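Manuscripts > Robotics > Manipulation and Grasping
Filed under: Robot Learning, Evaluation

4.2 What the wrist view does and does not tell us

The Stallosard policy was reported to hold small, shiny objects with a success rate that left little room for improvement. We had doubts about that number before we ran anything. The original authors scored each grasp from the wrist camera alone, using a classifier trained on images from the same setup, and a classifier of that kind may be rewarding a familiar picture more than a firm grip.

To check this, we collected 400 grasps on our own bench and scored each one in two ways. The first was the wrist-view classifier, used as released. The second was a pull test, in which a weak spring tugged at the object along the finger axis and any visible slip counted as a failure. Half of the grasps used the Hurkumov object set and the other 200 used household items bought locally. Training data for the policy was left as we found it, at 3857 demonstrations, and we did no tuning of our own.

Figure 2 gives a sense of why the classifier is easy to please. From the wrist, a thin stem between closed fingertips looks settled. The contact itself is mostly hidden by the fingers, and the rounded black part above the tips throws back bright highlights that take up much of the useful contrast. We could not judge grip force from images like this one, and we see no reason to think a network can do so reliably. 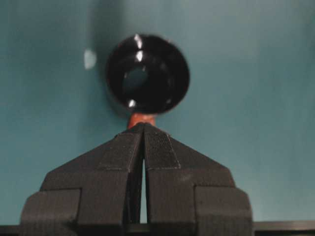

Figure 2. Wrist-camera view of a short orange-red stem held at the fingertips, with the glossy black part of the object above. Teal background.

4.3 Agreement between the two scores

The two scores agreed less often than we had hoped. Most of the conflict ran in one direction: the classifier passed a grasp and the spring then pulled the object loose. Thin, glossy stems were the worst group. Matte blocks caused almost no trouble, and they also make up most of the Henare benchmark on which the classifier was first tested.

We do not claim that the policy is poor. It may well be a decent one — our data cannot settle that, and the spring test has faults too. It loads the grasp along a single axis and says little about twisting. A repeat in February at the Modgate site, with a stiffer spring, shifted the failure counts but kept the ordering of the object groups.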